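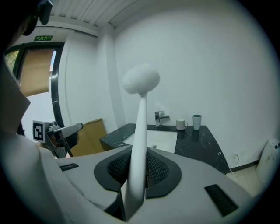 The fall cleaning of the Preris reading rooms starts the week after the book sale, and this year it covers both floors. The lower floor was last done before the new shelving went in, and the dust on the top shelves of the local history section has been building up ever since. Most of the work is dry dusting. A soft white head on a long handle that stands up straight will reach the tops of the tall cases without a ladder, and it is gentle enough for cloth spines. Vacuuming comes second, and damp wiping is kept for the metal shelves only, once the books are off them.

The rooms will stay open while the work goes on. One section at a time will be roped off, beginning with travel and ending with the bound newspapers. If you need a book from a closed section, fill in a slip at the front desk before noon and it will be brought out to you the same afternoon. Slips handed in later will be filled the next morning. The children's room will be done in a single morning before opening, so story hour is not affected.

Some readers asked in September why we do not hire one company to clean the whole building in a weekend, as was done when the carpet was replaced. We did get a price from Stoltik, who handle the windows and the stairwell. Their quote was fair, but it did not include taking books down and putting them back in order, and that is most of the job. The last time books were moved by people who did not know the shelves, it took until spring to find everything. A two-volume county atlas turned up in cookbooks. So Stoltik will do the floors, the vents and the light fittings, and the books will be handled by our own desk staff and shelvers.

A few notes on how the books themselves are done, as several of you have asked what to do at home. Take the book off the shelf by the sides of the spine and not by the top edge, which tears easily. Hold it firmly closed with the spine lower than the pages, and brush the top edge from the spine outward. If the book is held open or loosely, dust drops down between the leaves and stays there. Do the spine and the covers last. Sprays of any kind should be kept away from paper and leather, including the ones sold for furniture. The same goes for the treated dusting cloths that leave a waxy feel on the hand. A dry, clean, soft duster is enough for nearly everything on an ordinary shelf.

If you find mold, stop. It looks like a gray or greenish bloom and usually has a sour smell. Put the book in a paper bag, fold the top over, and keep it apart from the others. Brushing mold spreads it to the next book along. We had one small patch two years ago on the north wall, behind the gardening books, and it came from a shelf pushed tight against cold plaster. All the cases on that wall now stand two inches out. Leave the same kind of gap at home if your bookcase is on an outside wall.

Leinonen Street readers should note that the side door will be locked during the work, as the carts will be parked in that hallway. Use the main entrance. The ramp is clear and the automatic door has been repaired – it was sticking through most of the summer. The book return on the street side will be emptied as usual.

We will also use the cleaning to check the shelves against the catalog. The last full check showed 191 books missing, of which a good number were later found on the wrong shelf. The upper floor holds some 2,000 volumes and the local history section another 716, so this will be slow work and we would rather it was done properly. If you have a library book at home that has been there a long while, now is a good time to bring it in. There are no fines on anything returned during the cleaning, however old the date slip is.

Books that are worn past repair will be set aside on a cart by the coat rack. These are free to take. Please do not leave your own donations on the cart. We cannot accept donated books again until the cleaning is finished and the back room has been emptied, and the bags left outside the door last month were rained on before anyone found them.

The old card cabinet is also being moved. It will go from the upper landing to the wall beside the Zosell map collection, where there is more light and somewhere to sit. The drawers have been tied shut for the move and should be left that way until the cabinet is in place. The cards for family names from A to K will be out of use for a few days longer than the rest, as two of the drawer runners need replacing. The town directories can be used in the meantime, and they cover many of the same families.

The public computers will be switched off for one morning so that the cases and the floor underneath can be cleaned. The printer will be off at the same time. We will put a note on the front door the day before. Wireless access will not be affected, and the tables by the east windows have outlets if you want to bring a laptop.

Quiet hours are suspended in the reading room for the length of the work. The vacuum is loud and the carts are not much better. The study room on the lower floor will be kept as quiet as we can manage, though it seats only eight, and it cannot be booked while the cleaning is on. Please clear your things off the table if you are leaving for more than a few minutes.

Last updated: October 3, 2022

Recent items
Book sale: prices and opening times
New shelving on the lower floor
Story hour moves to mornings
How to request a title from another library
Zosell maps: what is in the drawers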